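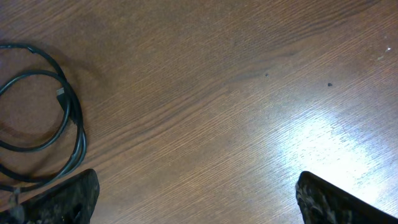
What is cable coiling?

It's the habit of winding a cord into loose, even loops so it can be put away without kinks or knots. Most people do it with charging and data cables, the thin kind that end up on every table in the house.

I've been coiling cords for a living since my days in the repair shop in Aldale, so forgive me if I get carried away! There are two main ways to do it. The plain coil is what everybody does, every loop going the same way. The over-under coil flips every second loop, which cancels out the twist (my old boss Lempi Honkanen swore by it, and I came around after one very long September of untangling).

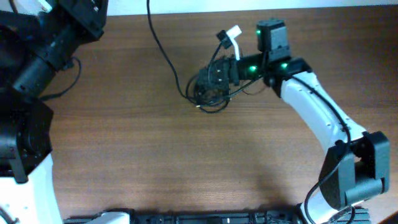

Loop size matters more than folks think. A thin USB cord is happy in loops as wide as your palm, but anything stiffer wants more room. And please don't wrap it tight around your elbow, it puts a hard bend in the same spot every time and that's where the wires inside give up.

A flat tabletop is a great place to learn. Lay the cord down, smooth finish or not, and let it show you which way it wants to curl. If it fights you, roll it a little between your fingers and try again.
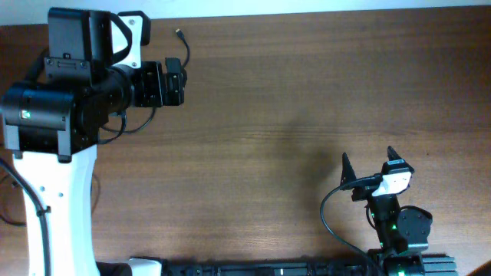 For storage, I leave the plug on the outside of the coil so I can find it, then add a soft tie. Rubber bands get sticky, skip them. Onni Riihimäki, who taught the evening class with me, kept up to 60 coils in one drawer, all standing on edge like records, and he could pull out any one of them without dragging the neighbors along. Mine is still a mess by comparison.

10 comments
600 shares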